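Search jobs, news and pages
Search

Part-time Stockroom and Packing Assistant, Jotville

2018-12-08
By Rhodri Parry

Zedik sells craft and sewing supplies by mail from a small warehouse in Jotville. We are looking for a part-time assistant to help with packing orders, putting away deliveries and keeping the stockroom in order. The job is permanent and starts in April.

You will work four mornings a week, 20 hours in total. The days can be agreed with the right person, but we need someone here for the delivery from Ovevton, which comes in early. Overtime is offered before the holidays and is always optional.

Most of the work is picking items from the shelves against a printed order sheet, checking them, wrapping them and getting them ready for the mail pickup. You will also unpack new stock, label it and enter it on the computer. The stock system is called Ramalho. We do not expect you to know it, and training takes 5 days, all of them paid.
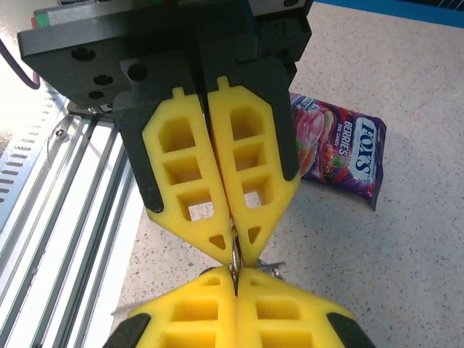 Yellow foam pieces, each with a small tab at the top.

Many of our items are small and look alike. Buttons, snaps and zippers go out in mixed orders, and a wrong size means a return, so we want someone who reads the sheet twice and asks when a line is unclear. Speed comes with practice and we do not set hourly targets.

You should have:
- a high school diploma or equivalent
- basic computer skills
- clear handwriting
- the ability to stand for most of a shift and lift boxes of up to 30 pounds

Experience in a store, library or mail room is useful. Knowing your way around a sewing box would help too, but plenty of our staff had never threaded a needle when they started.

We pay by the hour, every two weeks, and the rate is given to everyone invited to interview. Staff get paid vacation, free parking and a discount on everything in the catalog. The bus from Ovevton stops across the road. The stockroom is on one floor and there is an accessible restroom next to the office.

To apply, send a one-page letter and a list of your past jobs to Rhodri Parry at the address below. Please quote reference 343 and tell us which mornings you could work. Paper applications are fine. We will reply to everyone, including those we do not interview. Please do not send original certificates.

Contact: Zedik, 223 Mill Road, Jotville | © 2018 Zedik | Back to top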